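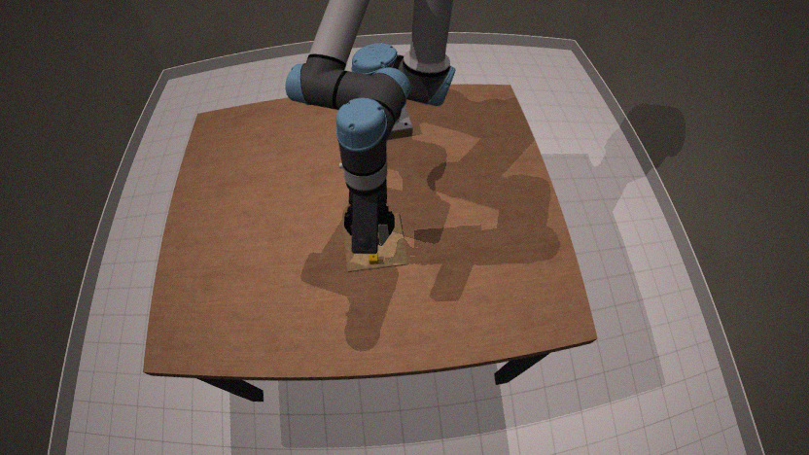

Print this page | E-mail this page

Search tips: Enter keyword Go

Workshop Tips: When the Arm Comes Down Too Hard

A bench arm that picks up small parts is a fine helper until it drives its fingers into the table. Ours did that in May. It was picking blocks off a mat, the same job it had done in simulation all week, and on the first run at the real bench it went down past the block, dented the wood and bent one finger of the gripper. The block shot off and hit the window. Lenuța Cârstea was standing to one side, so the only damage was to the arm and the bench.

The cause was a table height typed in wrong. The simulated table was 19 mm lower than the real one. We had planed and refinished the bench over the winter, then put it on new feet, and the file still had the old number. In simulation the arm stopped just above the mat, as it should. On the bench it tried to reach the same height and there was wood in the way.

These are the things we do now.

Measure the table every time it moves. Use a steel rule from the mounting face of the arm's base down to the top of the mat. Don't measure from the floor. Our floor drops toward the drain and you will get a different answer at each leg.

Measure the mat too. A thin mat seems like nothing, but a worn one can be half as thick in the middle. Take the reading where the part will sit.

Do the first run with no part and a raised target. Add 50 mm to the pick height and watch the whole path. If the gripper is level with where you expect it, come down in small steps. Stop at each step and slide a piece of card under the fingertips. When the card drags, go back up a little and write down the number.

Turn the speed down. We start at the slowest setting and stay there for 13 clean picks before changing anything. Finbarr Breathnach thinks this is too many. He has not had to straighten a finger yet.

Set the force limit before the first run. Ours had been left at the maximum from a clamping job. An arm with a sensible limit will stop and complain when it touches wood. One without it keeps pushing.

Keep the stop button in your hand. A button on the wall behind you is no use. Ours now has a long cord and hangs on a hook at the front of the bench.

Stay out of reach and wear safety glasses. A small block squeezed at the corner leaves fast. Keep your head above and behind the base, never level with the mat — and don't reach in to straighten a block while the program is running. Stop it first.

Check the other joints. With the gripper low, the elbow can swing out wider than you would think. We moved a lamp and a shelf of paint cans after the elbow came within an inch of them.

If it does hit

Press stop and leave it pressed. Don't jog the arm straight up, as a finger wedged in the wood can snap. Back it off slowly along the path it came down. Look for bent fingers, loose screws at the wrist and pinched cable. Then run the arm to its home position and check it against the marks. Ours was out slightly at the wrist and had to be set again.

Fixing the dent

For a shallow dent in solid wood, lay a damp cotton cloth over it and touch it with a hot iron for a few seconds at a time. Let it dry overnight and sand lightly with the grain. A deep gouge needs filler. Measure the height again when you have finished — sanding counts.

Page updated 19 October 2020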